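Arnton tool library to open second sorting day after donations pass 4,000

2019-01-13

The Arnton tool library will add a second sorting day each month to deal with a backlog of donated hand tools and garden gear, the library said in a notice to members.

Donations have passed 4,000 items since the library moved into the former Vivley seed store on the Randstead road. Most of them are small: pliers, screwdrivers, tape measures, pruning shears, work gloves. They come in faster than they can be checked, and the back room where they wait was full by the end of September.

The extra day will be given over to hand tools only. Power tools will stay on the existing day, when the test bench is in use.

Under the new arrangement, donated tools will go straight into plastic bins at the door, mixed as they come. Each bin is then emptied one piece at a time at the sorting table. Pliers and cutters are opened and closed to check the joint, and handles are looked over for cracks. Anything that passes gets a number and goes to the shelves. Anything that fails goes to the repair box or to scrap metal.

The library had tried asking donors to sort their own tools into labeled boxes. That was dropped after one season. Boxes marked for wrenches filled up with paint scrapers, and the ones for garden tools were often left empty while trowels sat in with the chisels. Mixed bins take longer at the table but save a good deal of lifting and moving around beforehand. 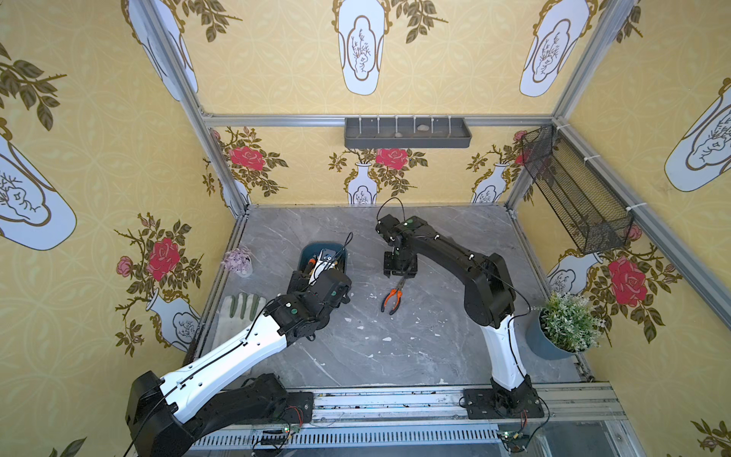
Gloves will be handled on their own. A pair stays together from the bin to the shelf, and single gloves are kept for one month in case the other turns up. The library has 59 pairs ready to lend, in sizes from child to extra large, and says it does not need more for now. Leather gloves that have gone stiff are not accepted.

Plant pots and other garden items can also be left on the new day. Pots in good shape are put out on the free table by the front window, where they tend to go within the hour. Artificial plants and flowers are welcome as well – several callers had asked – and these too will be given away instead of lent. Bags of soil, compost and any kind of garden chemical will be turned away at the door, as before.

The change comes with a small cost. New bins, number tags and a second sorting table have been priced at $200, which will be paid from late fees. Membership fees stay the same. So does the limit on how many tools a household can have out at one time.

Members had been asked for their views on three plans. One would have closed donations for the winter. Another would have paid for storage at the Shehata warehouse, across the river, where the library kept its ladders before the move. The extra sorting day drew the most support, with 80 replies in favor. Several of those who wrote in said they would rather see the tools on the shelves by spring than in storage, with the first warm weekends being the busiest time of the year for lending.

The library also answered a question that came up more than once in the replies, on what happens to tools that cannot be repaired. Metal parts are sold for scrap and the money goes toward blades and drill bits. Wooden handles in sound condition are saved and fitted to other heads. Plastic handles are thrown out.

Donors are asked to wipe off mud and grease before bringing tools in, and to tape over or wrap any open blade. Small loose pieces such as sockets, bits and hex keys should come in a closed bag or jar – last fall a good number of them ended up on the floor of the back room. Instruction booklets are useful and should be left with the tool they belong to.

Items can still be dropped off during normal lending hours, but they will be held unsorted until the next sorting day. Large donations, such as the contents of a whole garage or workshop, need to be arranged ahead of time at the front desk.

The first of the new sorting days will be posted on the board by the entrance, together with the updated list of tools the library is short of. Pipe wrenches, long levels and bolt cutters are at the top of the list at present. Claw hammers are not needed.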